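The Patience of the Left Hand

11 May 2022

I have spent a good part of my adult life avoiding repetitive work, and I now spend my evenings picking up a cup and putting it down again so that a machine can learn how. My mother would have things to say about this. She worked a packing line and was never once asked to do it slower so the conveyor could follow along.

The polite word for what I do is demonstration. You hold a gripper in your hand, a thing like a pair of oversized salad tongs with ambitions, and you do the task while it records what the fingers did and what they saw. Or you sit at a desk with a controller and steer an arm across the room, which is the same job with worse depth perception. I have done both, the desk kind for a warehouse outfit called Jornelley and the hand kind for a smaller shop called Studitz, and I have opinions about them that my friends have stopped asking for.

The desk kind came first. Jornelley had a rig they called Vida, and Vida lagged. Not badly, just enough that you started every movement on faith and finished it with regret. After a couple of weeks I had learned to drive Vida beautifully, by which I mean I had learned to move like someone carrying soup through a dark house. I would creep up on a box. I would stop short of it, wait for the arm to catch up with my intentions, and then nudge. The engineers were pleased. The recordings were clean. Then they trained on the recordings, and the arm, running all by itself with no lag to worry about, crept up on a box, stopped short of it, waited for nothing in particular, and nudged.

I was mortified. It was like hearing a toddler repeat what you said to the other driver.

This is my complaint about remote control as a way to teach, and I will make it at any dinner where they let me. You think you are showing the machine the task. You are showing it the task plus everything that was wrong with your chair, your screen and your connection. It can't tell the difference, and why should it? If a driving instructor flinched at every mailbox, you would grow up believing that mailboxes were part of the law.

So I was ready to love the handheld way, and mostly I do. There is no lag in a wrist. You feel the cup give a little and you ease off before you have had time to decide to. A person who has never seen the thing before can pick it up and be useful by lunch, and you can carry it to a real kitchen, where the counters are the wrong height and somebody has left a spoon out, in place of the spotless table where robots traditionally get their education. Studitz put me in six kitchens last December. One had a drawer that opened only if you insulted it first. I put that drawer in the data — the yank, the pause, the second yank — and I consider it my finest work.

But the hand cheats too. It just cheats more pleasantly.

Mine cheats by being clever. If a cup slides, I trap it against the table edge, or tip it with one finger until it behaves, or turn my whole body to get the angle, and I don't know I've done any of this until I watch it back. The arm that will inherit my wisdom has no hips. It is bolted to a bench. Half of what I am proud of is of no use to it, like a swimming lesson from a duck. The people at Studitz are nice about it. They ask me to do it again "a bit more plainly," and I do it again a bit more plainly, and I feel like a comedian who has been asked to leave out the pauses.

Then there is the matter of failure. For months I threw away every fumbled grasp, out of vanity. I dropped something, I said a word, I deleted the take. A machine raised on my surviving takes had every reason to think that nothing is ever dropped, and the first time something slipped, it carried on without it, placing thin air on a shelf with great tenderness. I have since been told to keep the recoveries, and I keep them. It turns my stomach a little every time. We will happily post our triumphs for strangers, but handing over two clean minutes of yourself chasing a lid across a counter takes real character.

What I have come around to is that the teaching is a physical job and ought to be talked about as one. The brochures speak of intuitive skill transfer. An outfit named Eltlow, which would like to sell me a glove, says I will "gift my expertise." I have met my expertise, and it comes with a sore thumb. It also comes with wear, and the tools show it sooner than the people do. 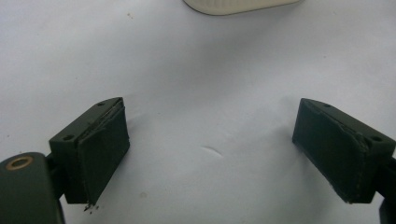
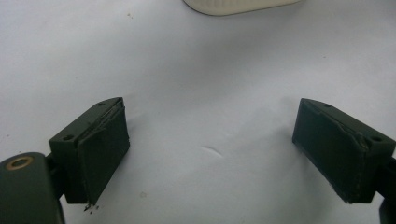 Ragged edges along both pads, crumbs under the left one.

I bring up wear because the arguments about this work are always held at the other end of it, where the question is whether the robots will take the jobs. Maybe they will. I don't know, and I notice that the people who do know have been confident in both directions. What I can report from my end is that there is a job in the meantime, that it is paid by the hour, and that it gets treated as a sort of hobby because it looks like playing house. You pick things up. You put them back. How hard could it be? Try it for an afternoon, with somebody asking you to please start from a slightly different spot each time and not to hum.

I would like two things, since it is my essay. The first is for the people who train the models to take a shift. Not a photo opportunity, a shift, long enough to get bored, since boredom is when the odd habits come in. They would find out why everything recorded after lunch leans to the left. They would stop calling it noise, or at least they would know whose noise it was.

The second is a name in the paperwork. When the arm at last opens a drawer by itself and everyone claps, there will be a list of authors, and I don't expect to be on it between the professor and the other professor. A line further down would do. The drawer moves the way it does on account of a particular person's elbow, and the elbow has been very patient.

Meanwhile, I have caught myself at home reaching for my own coffee the way I reach for the ones at work — straight in, level, a clear pause before the lift. The cat watches me do it. I hold the cup still for a second at the end, so the take will be usable, and then I remember and drink it.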